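Wine Racks on Trial: The Gallery

Every wire wine rack is sold as the last one you will ever need. I have my doubts. Gerardo Pace sent me the list of 33 we were meant to look at this June, and 18 of them seemed to be the same rack with a different name on the tag.

So the gallery is short. I wanted to see racks with bottles in them, since an empty one always looks good – that's how the shops get you. Click through, and argue with my captions if you like. Aldo Santoro already has. 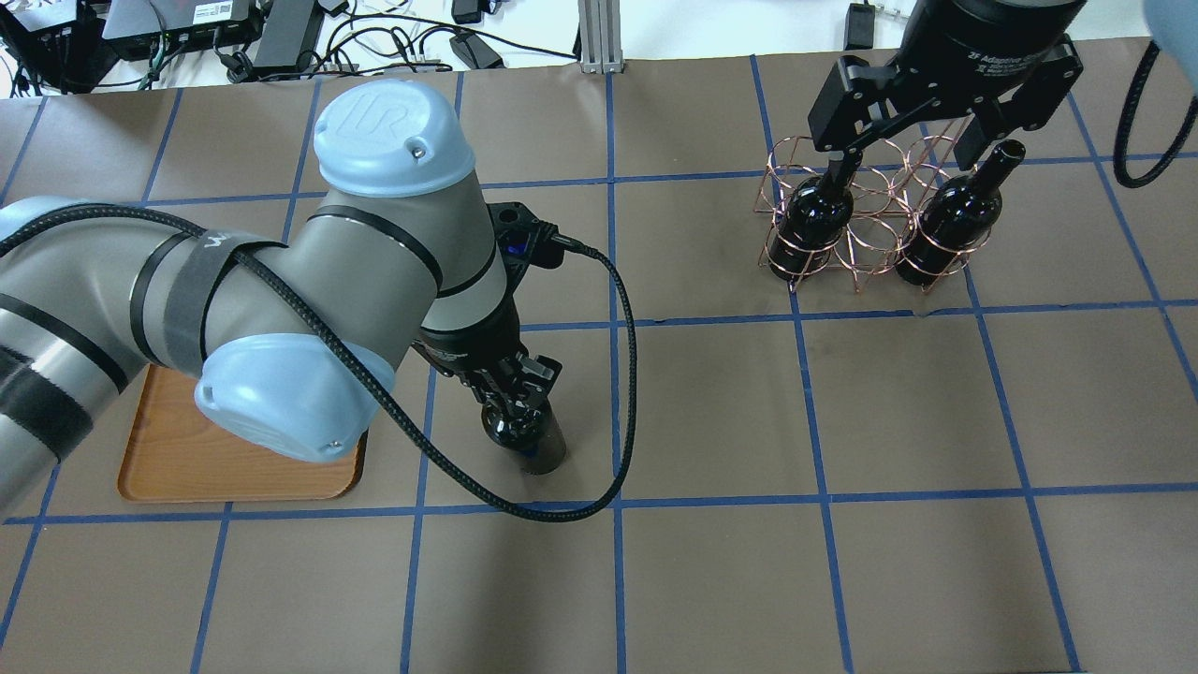
TABLETOP RACKS: COPPER WIRE

Looped rings of thin copper wire, with two dark bottles in. Pretty, I'll give it that. The shine on black glass does half the selling. But look at the neck of the right-hand bottle, angled up. Fine for a screw cap you'll open tonight, less fine for a cork you plan to keep for years. The wooden tray with the raised rim interests me more, and it would hold glasses, cheese or the mail.

Aldo says wire this thin is stronger than it looks. Maybe. I'd want to see it full for a year before I trusted it with anything over 30 dollars.

Next in the gallery: the Povholm wall rack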